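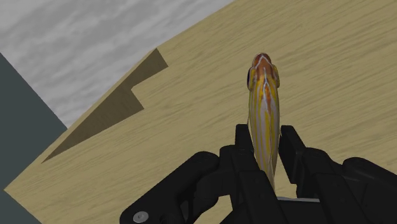

Frequently Asked Questions: The Tusach Gripper Project at Lundham Shared Workshop

The Tusach project is a two-finger gripper and arm that members of the Lundham Shared Workshop may build on site or at home. Every build begins in simulation, and members are asked to complete the simulated grasping exercises before any parts are issued. The exercises use objects of uneven shape, such as the striped fish held upright between the black fingers over the wood-grain tabletop, and the same control program is later loaded onto the finished arm. The answers on this page apply to all builds registered from May 2021 onward.

Who may take part?

The project is open to any member who has completed the workshop safety orientation. Household members of a registered builder may assist at home but may not use the workshop's machines unless they hold their own membership.

Do I need to know how to program?

Basic familiarity with Python is expected. The control program is supplied, and most builders change only the settings file. Members who wish to write their own grasping routines may do so once the standard exercises have been signed off.

Why is a fish used as a test object?

A box with flat sides can be gripped well even when the fingers are badly aligned. The fish has a rounded head and a body that narrows toward the tail, and a grip on the lower body will show errors in finger spacing that a box would hide. Builders may add other objects to the simulation, provided the fish remains in the set used for sign-off.

What must I submit for sign-off?

Please submit the log file from 36 consecutive grasp attempts, together with your settings file. Logs that have been edited or joined from separate runs will be returned. Submissions are reviewed within 10 working days.

What kind of computer is required?

The simulation, named Zendik, runs on most desktop computers and on recent laptops. Members without a suitable computer may reserve one of the two workstations in the electronics room.

The fingers pass through the object on my screen. Is this a fault?

In most cases the time step has been set too long. Restore the default value in the settings file and run the exercise again. If the problem remains, reload the object file, as an incomplete download will produce the same result.

May I change the shape of the fingers?

Yes. Changes must be made in the simulation model first and then in the printed part, so that the two agree. The mounting holes may not be moved.

What is included in the parts kit?

The kit contains the motors, the control board, the wiring, and the fasteners. Printed parts are not included. Builders may print them at home or on the workshop's printers at the usual material rate.

My real gripper does not behave like the simulated one. What should I adjust?

Begin with the friction value, and then check the closing force. The April version of the settings file carried a closing force that was too high for printed fingers and should be replaced.

May I leave a powered arm running unattended?

No. This rule applies in the workshop at all times and is strongly advised at home.

Whom should I contact?

Questions about sign-off and parts should be addressed to Nicanor Figueroa, project coordinator, at the workshop office. Please include your build number in all correspondence.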